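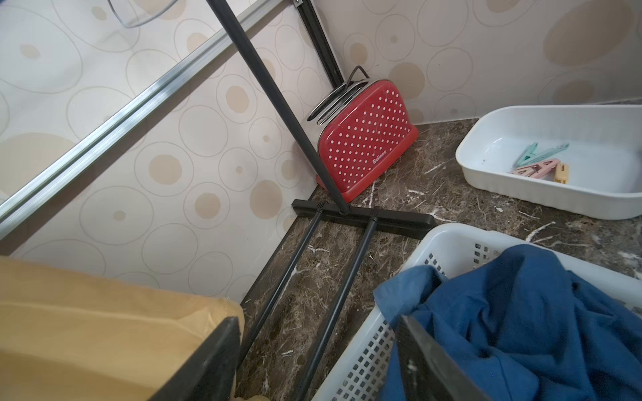 Does the Boltby basket keep its shape when you carry it by one side, a reader asked under my post on drying racks, and do those little square holes catch on zippers? She was trying to choose between it and a fabric hamper and wanted to hear from someone who'd had one for a while.

It mostly keeps its shape, and the holes have caught a zipper pull twice that I know of. The longer answer is below.

I bought the white one from Wostness in February, so I've had it for three months. It was the last one on the shelf and it had a scuff on the bottom. I didn't ask for a discount. They had it in gray too, but only in the large size, and the large doesn't fit on my counter next to the toaster.

I use the kitchen counter as my laundry table. I don't have a laundry room, and the counter is at a good height for sorting. That means the basket has to share the space with everything else that lives there, and it needs to be easy to move when somebody wants toast.

Size and weight

The label gives the height as 254 mm, or 10 inches, and the weight as 1442 grams. That's a little over three pounds empty, and it's heavier than the basket I had before. You notice it on the stairs. On the other hand, the old one tipped over if you put a pair of jeans on one side, and this one stays where you put it.

It holds one normal load of shirts and underwear. It does not hold a full set of queen sheets plus the comforter cover. I've tried it, and the cover ends up over my shoulder.

The holes

They're small and square and run in rows. Air gets through fine. I've left damp dish towels at the bottom overnight and they didn't smell in the morning, but I wouldn't leave them longer than that.

Small things stay in. Baby socks don't work their way out like they did with the wide slots on my old basket. Zipper pulls are the weak point. Both times it was the same hooded sweatshirt, and the pull went in sideways and had to be turned to come out. Nothing tore. I zip that sweatshirt up now before it goes in.

Lint collects in the corners of the holes. Wiping doesn't get it. An old toothbrush does, or you can put the whole basket in the shower and spray it from the outside in.

Carrying

With both hands it feels solid. With one hand and a full wet load, the rim bends a little and the far side sags. It goes back when you put it down. I do about 3 loads a week and haven't seen any cracks or white stress marks at the rim, though on a white basket those would be hard to see anyway.

The bottom is smooth enough to slide on marble without scratching. I did check this, with a flashlight, after the first week.

Clothespins

The basket doesn't come with anywhere to put clothespins, and if you throw them in with the clothes they go straight to the bottom. I keep mine in a white tray beside it. The pins are Rerer, the mixed bag, and the pink and yellow ones are much easier to find in a pile of dark clothes. Boltby sells a clip-on cup for pins, but the store was out of it, so I can't say if it's any good.

Compared with the Bhardwaj

I used the Bhardwaj folding basket before this. It goes flat, and if you have to store your basket behind a door you should probably get that one. The folding sides were what gave out on mine. One of them stopped locking, and a basket with three working sides is not much use on the stairs. The Boltby doesn't fold at all, so it takes up the same room empty or full.

Good points: stable, easy to wash, doesn't drop socks.

Bad points: heavy for its size, lint in the holes, too small for bedding, no place for pins.

I'd buy it again at the price I paid, but I'd wait for the cup to be back in stock and get them together. If you mostly wash sheets and towels, get the large and measure your counter first. For the reader who asked: if your hamper would be going up and down stairs, I'd take the Boltby over fabric. If it's only going to sit in a bedroom corner, the fabric one is lighter and probably looks nicer.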